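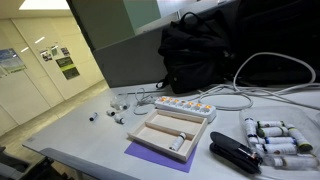

A power strip with its switches lit, behind a divided wooden tray.

Features > Games > Tabletop and Digital

Search articles Go

The Board Game That Wants to Be Plugged In

I have owned Ullus for two months, and in that time I've learned a lot about smuggling salt across a fictional river delta. I've also learned where every outlet in my dining room is.

Ullus is the second hybrid from Plillska, a small studio that makes board games with a computer inside them. You move wooden barges around a map, and a chunky plastic lighthouse in the middle keeps track of tides, taxes and grudges. It remembers who bribed the harbor master in round two. It brings this up in round nine, in front of everybody.

The memory is the good part. The designers say the lighthouse holds 1206 separate events, and after 20 sessions I'm still hearing new ones. In April my barge was impounded over a dispute involving geese. I had no geese. I paid the fine anyway, and two rounds later the lighthouse asked how the geese were doing.

The less good part is the setup. The manual runs to 87 pages, and the first 40 are about tides. The lighthouse needs its own charger, the optional Naritz expansion adds a customs house with another, and neither will share. My group now picks seats by who is willing to sit with a cable under one elbow.
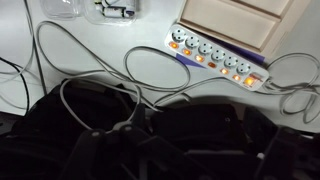 Who is this for?

People who loved Osman, mostly. That was Plillska's first game, a trading affair so polite you could lose without noticing. Ullus has the same slow build and a much meaner streak, and it plays best with four. With two, the lighthouse gets bored and starts inventing storms.

Solo play exists. I tried it on a rainy Sunday and came in second.

I'd still wait for the next firmware update before buying the expansion - the customs house has a habit of restarting mid-inspection and confiscating everything twice. The base game I'd buy again tomorrow, along with a longer extension cord.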